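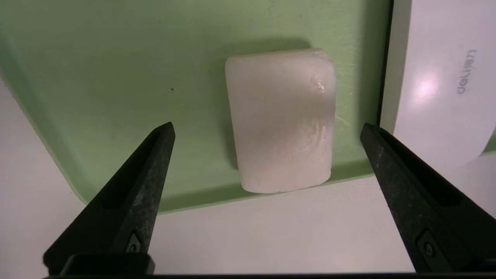 Rovthorpe, Jul 16, 2025

Thread: Stock fingers vs. soft pads on slick stuff

hbrekke
Wrist cam view from this morning, stock black fingers, jaws open, lined up on the block before closing. I'm trying to decide whether the Westerberg soft pads are worth buying. Their page says they hold "anything wet or smooth." I have read that sentence on a lot of pages. Has anyone run them on something that slides?

jbepari
I have the pads. Good on fruit and cups. On ice they held 4 out of 16 lifts, and two of those four were sagging by the time I got over the bin. My old hard fingers did better, and I wasn't even being careful.

korletey_ar
16 lifts on one block? It gets smaller and wetter every time you touch it. I wouldn't blame the pads for that.

jbepari
Fresh block every 4 lifts. I'm skeptical, not sloppy.

korletey_ar
Fair enough. What closing force, though? Soft pads need more than people give them. The default in the Hilley controller is tuned for hard tips and I'd bet you left it there.

jbepari
I did leave it there. The sales page says "no retuning" so I didn't retune.

Bev K
Looking at the picture, I'd worry about the camera before the pads. White block, shiny on the right side, pale board, pale table. My depth readings on anything frosty are junk. How are you finding the edges?

hbrekke
Color only, no depth. The green helps a bit. The bottom edge is rough where it meets the board and I don't trust the outline there, so I aim for the middle.

Bev K
The middle of what, if the outline is wrong?

hbrekke
OK, point taken.

cherrymae_b
Those fingers look scuffed. That might be helping you. I sanded mine in March after somebody at Fatley swore by it, and I think it made a difference, but I never measured it so take that for what it is.

korletey_ar
"I think it made a difference" is how the pads get sold too :)

cherrymae_b
Ha, yes. I'll run it properly if someone sends me a smooth pair.

hbrekke
I can mail you mine once I've got numbers on the stock set. Not ordering the pads yet – jbepari, could you try again with the force turned up and post whatever you get, good or bad?

jbepari
Will do. Not expecting much.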